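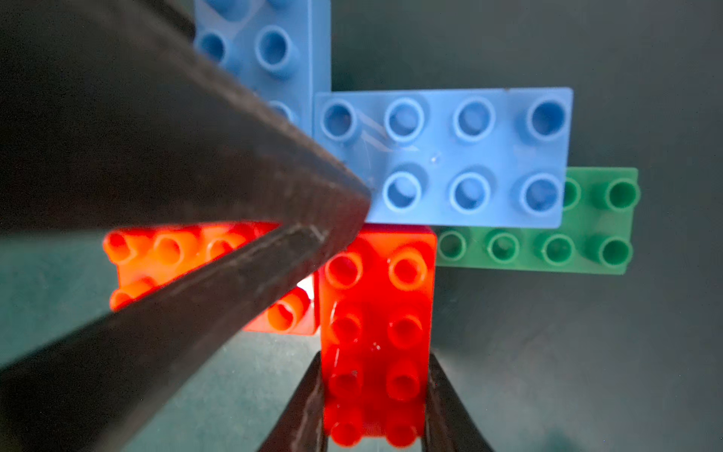 Light blue over light blue, with the red one down at the bottom. Faint scratches on the top of the blue 2×4.

Filed under: Playroom > Big Bricks > Gallery

Welcome to the big brick page! I've been promising this one to the folks at the Vuvthorpe toy swap for ages, and I finally sat down with a pot of coffee and wrote my notes up. It's all the chunky kind, the ones made for toddler hands, with the hollow studs you can stick a pinky into. If you came looking for the wooden railway, that has its own page, and so do the tea sets.

Everything belongs to our playroom at 2981 Plandcombe Road, where we have open play most mornings and bricks are the first thing out of the closet and the last thing back in (usually with one still under the radiator). Go ahead and copy any of the ideas. My notes are in no special order, I just wrote them as they came to me.

The light blues
These are my favorites, so they get top billing. I love a pale blue brick. It goes with everything, and kids will use it for sky, water, ice, bathtubs, swimming pools and one time a very long whale. The 2×4 is the workhorse. Two of them set at right angles make the corner of a house, and a three-year-old can work that out without any help from me. Look between the two rows of studs on the one in the picture and there's a tiny raised dot left by the molding. I never noticed those until I started washing bricks by hand, and now I look for them on every single one.

The reds
Red gets fought over. I don't know what it is! We can have a whole mountain of yellow sitting right there and two kids will each have a hand on the same red brick. I've started putting the reds out a few at a time, scattered around the table so everyone has one within reach when they sit down, and the mornings have been a lot calmer.

The Fesport haul
Most of what we own came out of one garage in Fesport. The listing said "some bricks" and I drove over with a single laundry basket, bless me. I came home with 14 tubs in the back of the car, on the passenger seat and on the floor where my feet should have been comfortable at the rest stop. The whole lot cost $119, which I thought was steep for about a minute and then I saw the arches. There were arches! Also a crane base, two slides and enough wheels to keep our garage game going for years.

Wash day
Warm water, a squirt of dish soap, an old toothbrush for the inside of the studs. That's the entire method. I give them 15 minutes in the tub, swish, scrub the bad ones, rinse, and lay them out stud side down on towels so the water runs out. Please don't put the printed ones in there with the toothbrush. I took half the face off a cat that way and I still feel bad about it. Stickers are a lost cause, so I peel those before anything goes in the water.

Scratches and scuffs
People ask if I polish the scratches out. Nope! A brick that has been dragged across a patio is going to look like it. I run a fingernail along the edges and if nothing catches, back in the tub it goes. Anything with a split stud or a sharp corner comes out for good. I keep those in a coffee can for the collage table, where the older kids press them into clay and get the nicest ring patterns from the hollow studs.

The dark tabletop
I'm a big believer in building on something dark. On a pale table the light blues and whites sort of melt away, and little ones end up hunting with their hands. Put the same bricks on a dark gray-green top and every one pops. It also cuts down on glare when the sun comes in low, although shiny plastic will always throw some back at you. We tried a patterned tablecloth once, with strawberries on it, and I had a toddler trying to pick the strawberries for most of the morning.

Corner practice
A little game for when the bricks are out and everyone is just piling them in a heap. I lay one brick down flat, pointing side to side, and ask who can make the next one point a different way. Then another on top, going the first way again. Before you know it there's a proper overlapped corner, the kind that doesn't fall apart when somebody bumps the table. The four-year-olds get very bossy about it, and I let them.

Sorting by color (or not)
I used to sort everything. Reds with reds, blues with blues, all very pretty on the shelf. It lasted until the first kid tipped two tubs together, so now I sort by shape instead: long ones, square ones, funny ones. The funny ones tub is everybody's favorite, including mine. The only color I still pull out is light blue, and that's pure selfishness, I just like seeing them together.

Mixing brands
Our bricks are a jumble of makers and ages, and some grip better than others. The Rashidi secondhand shop, down by the bus station, lets me bring a test brick along and try it on whatever is in their bin before I buy. Take one with you, wherever you shop! Press it down, turn the pair over and give a shake. If it drops off, leave it for someone who wants bath toys.

Storage
Shallow tubs, always. In a deep tub the kids can't see the bottom, so they dump it, and then you've got the noise and the mess and a crying baby. I fill ours just past halfway and keep the lids in a separate stack behind the door. Labels are drawn on masking tape with a fat marker, and I redo them each May when I do the big clean.

Still looking for
Light blue 2×2s, if anyone has spares! We have plenty of the longer ones and never enough of the small. I'd also love a couple more windows with the shutters still attached, and any doors at all, since ours have a habit of going home in pockets. I've got extra slides and a frankly silly number of wheels to trade. Leave a note in the box by the front door or catch me at the next Vuvthorpe swap, I'm at the table nearest the kitchen.

Tags: toddler bricks, light blue, playroom, toy swap, washing plastic toys, Vuvthorpe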